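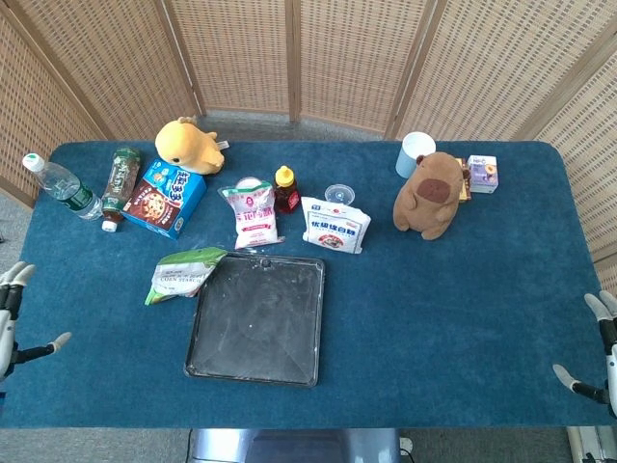 Week 2: Grouping Things on a Table

Okay, first real exercise! Last time I talked way too long about the Braven shelf method, so today I'm keeping it short and you get to do the sorting (on paper, pencils please).

Look over everything on the blue felt and write down your groups before you talk to a neighbor. My own first try was drinks, baking stuff, and "other," and I wasn't happy with it. The honey kept bugging me. Is it baking, next to the flour and the white sugar? Or does it go with the tea, if you read that brownish bottle as tea like I do? Pick one and write a line on why.

A few things to know before you start:

Flour bags shed. There's a little white powder by this one, so think about what you'd put next to it. I wouldn't pick the plush duckling (or chick, we can argue).

A bottle lying on its side takes up a lot of table. Stand it up in your plan if you need the room.

The cookies can be a snack or a pantry item. Both are fine with me, just stick with it on page 9.

Reading: Bošković, pages 81 to the end of the chapter. Skip the part on cellars, it's dull. The Flemska handout is optional but I love it, especially the bit about sugar!

Plans are due Jun 12, 2020, one page, names on the back.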